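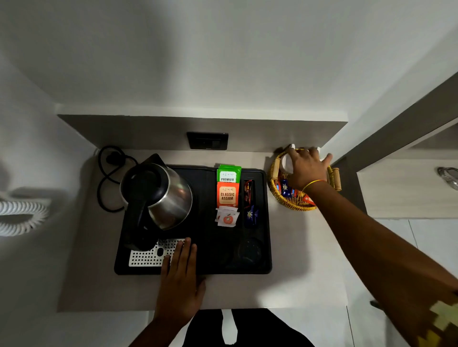 January 28, 2024
Punt hang time, timing error check

Picked up where the last entry stopped. The full Brenalstead file is now loaded: 1,806 punts, one row per kick, with stopwatch hang time, line of scrimmage, catch or bounce spot, and wind if the spotter bothered to write it down. Duplicate rows from the spring scrimmages are removed. Fair catches and returned punts share a column in the older sheets and I have left that alone for now.

Goal for today was to get a number for stopwatch error. Pulled 70 kicks at random from the ones that have usable video and retimed them by stepping through the clip. Start is the first picture with clear space between ball and foot. Stop is first contact with a returner, the ground or anything else. Blocked and tipped kicks excluded before the draw.

Observations, in the order they came up:

The stopwatch runs short on most kicks. Start is late because the timer reacts to the sound or the leg swing, and the stop is closer to correct because the timer can see the ball coming down and anticipates. On low line-drive kicks the two errors nearly cancel. On high kicks they do not.

Timer identity matters more than I expected. Koubek's rows are tight. The rows marked Vrabec are scattered in both directions, and five of them look like the watch was stopped on the tackle instead of the catch. Flagged those, did not correct them.

End-zone video is useless for the start time. The long snapper and the shield hide the foot. Sideline only from here on. 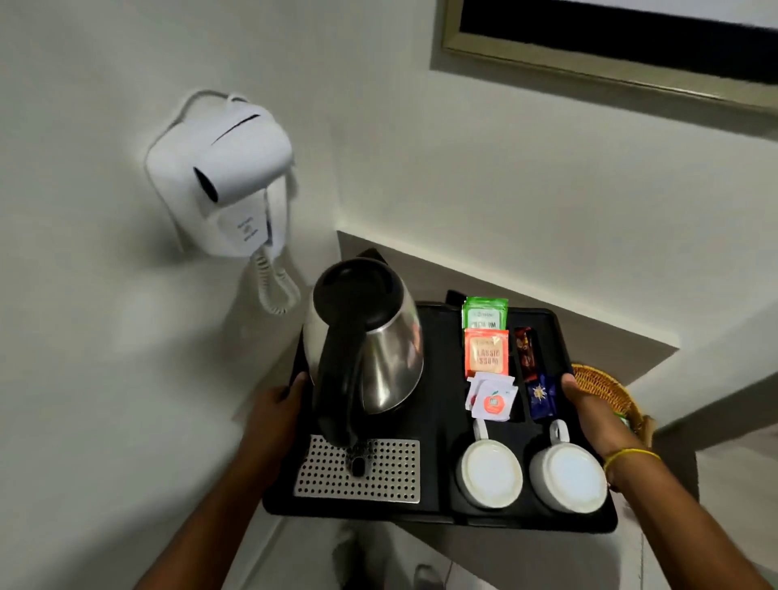 Kettle tray, held in both hands.

Wind column: tried splitting the sample into with, against and cross. Too few rows in the against group to say anything. The direction is also recorded relative to the stadium in some sheets and relative to the kicker in others, and the switch happens in the middle of a season with no note. Needs to be sorted before any wind result goes in the writeup.

Applied a flat correction to the whole file as a first pass. Ranking of punters by mean hang time barely moves in the middle. At the top, Pidham's first and second kickers trade places, and the gap between them was smaller than the timing error to begin with – so the old ranking should not have been read that closely. 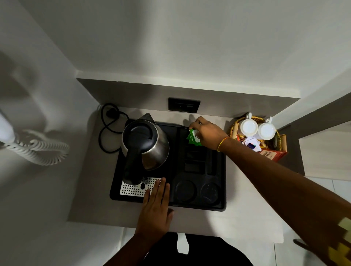 Dakari does not like the flat correction and would fit one offset per timer, with the unlabeled rows held out until somebody can match the handwriting. Fair point. The per-timer fit is more work and the sample for some timers is thin – eight clips in one case – but it would deal with the Vrabec rows without my having to guess at them one by one. Will set it up both ways and keep the flat version as a baseline.

Asked Otakar Koubek which watch he used. Same one all season, thumb on start, thumb on stop. He also times from the returner's side of the field, which may explain the clean stops. 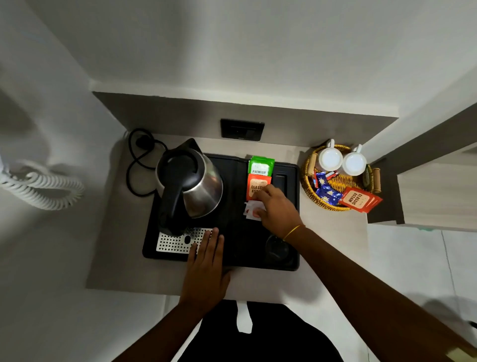 Should the ranking be sent out before the per-timer fit is done?
Hold it. The middle of the table would survive, but the top of it is what the staff will look at.

To do:
Fix wind direction convention, check against the game notes
Second person to retime a subset blind
Split fair catches from returns in the older sheets
Ask Brenalstead if the May sideline video still exists

Script saved with the flat correction switched off by default.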